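Search this site
Search

Getting a fixed wireless link to the valley, part four

September 25, 2020
Posted by the site author

The link from Fultlow to Bevach has been carrying traffic since the middle of the month, so these are my notes on the backhaul, the numbers, and the parts I would do differently. Earlier parts covered the site survey and the paperwork and I won't repeat them.

For anyone new: Bevach sits behind a ridge. Mobile coverage there is one bar of 3G on the church side of the road and none on the other. The copper line is long and old, and the best DSL sync I ever recorded was under two megabits. The nearest fiber cabinet is at Fultlow, on the far side of the ridge, and the carrier has no published date for extending it.

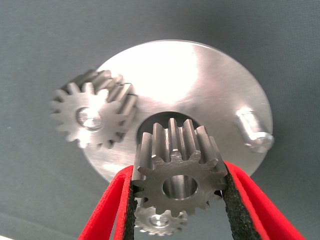 Filed under: Rural broadband

The path has two hops. The first runs from the Fultlow rooftop to a relay on the ridge, and the second drops from the relay to the Bevach water tower. Both use 5 GHz radios on directional dishes. I looked at 60 GHz for the first hop and rejected it on distance and rain fade. Licensed spectrum would have been cleaner, but the annual fee did not fit a network with this few subscribers.

Channel width matters more than I expected. At 80 MHz the first hop negotiated its top rate on a quiet night and then dropped modulation every evening when other networks in Fultlow got busy. At 40 MHz the peak rate is lower and the evening rate is better. I left it at 40. The second hop faces away from town and sees almost no interference, so it stays at 80.

Measured throughput, end to end, is a steady 200 megabits down. The upstream side of the service from Tistora is rated at 500, so the radio path is the limit for now. Latency across both hops adds four milliseconds. Jitter is low enough for voice calls.

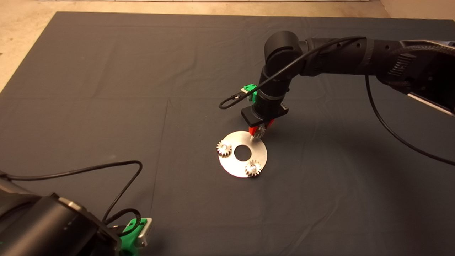
Power at the relay is the weak point. There is no grid connection on the ridge, so it runs on solar with a battery bank sized for three days without sun. The load is small, but the panels are partly shaded by the trees to the west after mid-afternoon. I expect November to be the first real test. A low-voltage cutoff is set so the radios shut down before the batteries are damaged, and they come back on their own once the voltage recovers.

Routing is plain. Each subscriber gets a private address behind carrier-grade NAT, plus a routed IPv6 prefix. Tistora hands over a single IPv4 block that is too small to give everyone a public address. Two people have asked for port forwarding and I do it by hand. Queue management runs on the router at Fultlow, shaped slightly below the measured link rate. Without it, one large download adds 800 milliseconds to everyone else's ping.

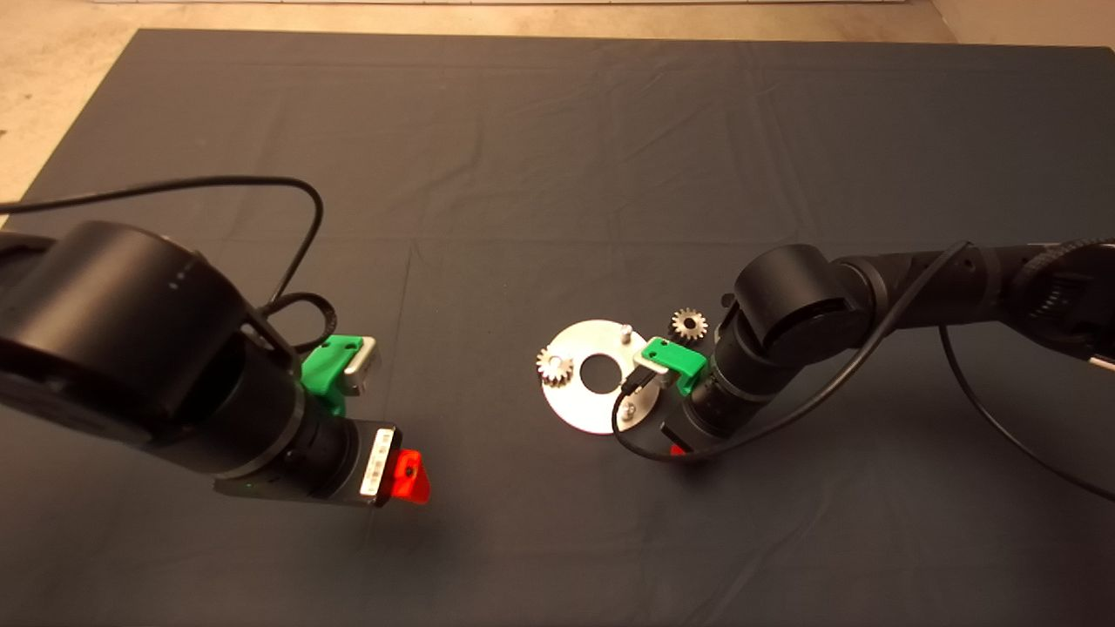
Monitoring is a script that polls signal level, modulation and battery voltage once a minute and writes them to a database. Alerts go to my phone by text message over the Fultlow side, so they still work when the relay is down. I had one false alarm in the first week, caused by a clock that had drifted.

Next is a second sector antenna on the water tower for the houses toward Atinga. The mount is already up. The cable run is not, and I need a dry day to do it.

3 comments

ridgeline_dx
What antenna height did you end up with at the relay? I have a similar path with trees in the Fresnel zone and lose 6 dB every summer.

copperpair
Did you try fq_codel before settling on the shaper you have now? On my link it made more difference than the radio upgrade.

valley_north
We are on the Atinga road, second bend past the bridge. Will the new sector reach us or are we too low?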